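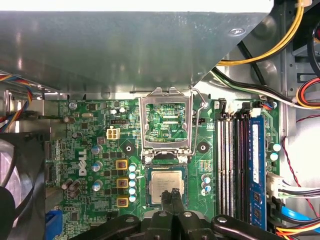
## CPU swap in an old Dell desktop – do I have to pull the drive bay out first?

**Gerardo Talavera**

Hi all, first time posting in the hardware section so go easy on me. I've inherited a Dell desktop from my sister's office and I'd like to get a couple more years out of it as the shop computer. It's slow but it isn't broken, so I picked up a faster used processor that's on the list for this model (I checked that part twice, I promise!).

My trouble is the big gray metal drive bay. It sits right over the top part of the motherboard and I can only just get at the CPU socket with it in place. I can work the little lever and get the metal plate open, but my hands are not small and I don't love the idea of lowering a chip in there with a metal lip hanging over my knuckles. There's also a fat yellow power cable at the right corner, and a bundle of black and white wires that I keep brushing against.

So – is it worth taking the bay out? And how do I know the chip is sitting right before I close the plate? I've read the bit about "no force" everywhere but then the lever itself takes a fair shove, and that's the part that makes me sweat. I also have a tube of thermal paste that came out of a drawer with no date on it. Use it or toss it?

I have 16 GB of memory to go in as well, if that changes the order I should do things.

---

**Lingyun Cheng**

Take the bay out. I left mine in the first time to save two minutes and spent the whole evening regretting it, because I dropped a heatsink screw behind it and had to pull the thing anyway. How it comes off depends on the model, so look yours up in the service manual before you tug on anything. Unplug the drives, take a phone picture of where every cable went, and put the screws in a cup.

As for the chip:

- Power cord out of the wall, then hold the power button for 5 seconds or so. Touch bare metal on the case.
- Lever all the way up, plate all the way open. If the plate wants to drift back down, hold it.
- Hold the chip by its edges and keep your fingers off the underside.
- Find the corner triangle on the chip and the matching mark at the socket. If your socket is the kind with pins in it, there will be notches in the sides of the chip too.
- Lower it straight down and let go. Don't slide it around to "find" the spot. It should lie flat with no corner sitting high.
- Close the plate, then bring the lever down and hook it.

The shove is normal on that last step, as long as the chip was flat before you started. On mine I really had to lean on it – there was a creak and I said a word my kids aren't supposed to know. If it won't go down at all, open it up again and look, don't push harder.

Toss the paste. A new tube is cheap. Clean the old stuff off the bottom of the heatsink with rubbing alcohol and a coffee filter, let it dry, and put a pea-sized blob in the middle of the chip. Tighten the heatsink screws a few turns each, going corner to corner.

Memory can go in before or after. I'd do it after, and boot once with the old sticks so that if something's wrong you know which part to blame.

---

**desta_m**

also check your bios version before you take the old cpu out!! mine needed an update for the newer chip and i had to put the old one back in just to do it

---

**Gerardo Talavera**

Thank you both. Bay is coming out tonight after supper, and I'm going to look at the BIOS before I do anything else. Will report back on the creak.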